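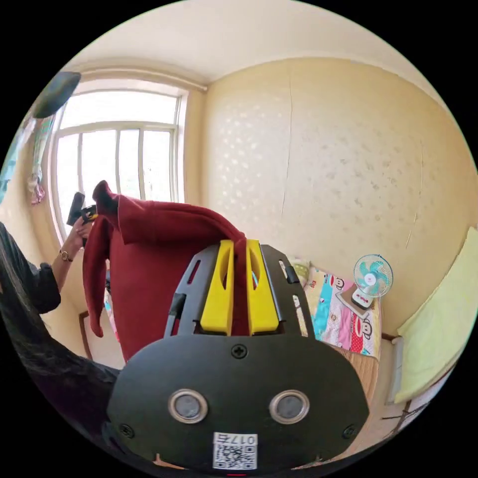 Lingyun Han
Lecture notes, week 6: Learning manipulation from hand-held demonstrations
September 22, 2020

1. Scope

These notes cover the collection of demonstrations with hand-held grippers and the training of a policy from them. The running case is the Fodholm garment study, in which clothing is handled in ordinary bedrooms. Students should have read the Vullik chapter on behaviour cloning beforehand.

2. Why garments

A rigid object has a pose that six numbers describe. A fleece held at one point does not: its folds change with every movement of the fingers, and much of the cloth is hidden behind itself. The Fodholm policy therefore receives images and finger width only, with no explicit model of the cloth.

3. Data

The study comprises 2,000 demonstrations recorded in 14 homes. Each is stored as a sequence of images, gripper poses and finger widths. Two grippers are treated as a single system, and their clocks must be aligned before training. An offset of 50 milliseconds is enough to blur the moment of grasp – students will measure this effect in the laboratory.

Furniture, bedding and daylight vary from room to room and were left as found. Splits are made by home. A random split by demonstration places the same wall and the same blanket in both training and test sets, and inflates the result.

4. Evaluation

Each policy is given 50 trials in homes held out of training. A trial is scored at three stages: first grasp, lift clear of the surface, and final placement. Report all three. Failures at the second stage are commonly a matter of colour contrast between garment and bedding, and should be tabulated separately.

5. Preparation for the tutorial

Read the Platuvico technical note, sections 2 and 4. Bring a one-page proposal for a split that tests unfamiliar garments in familiar rooms.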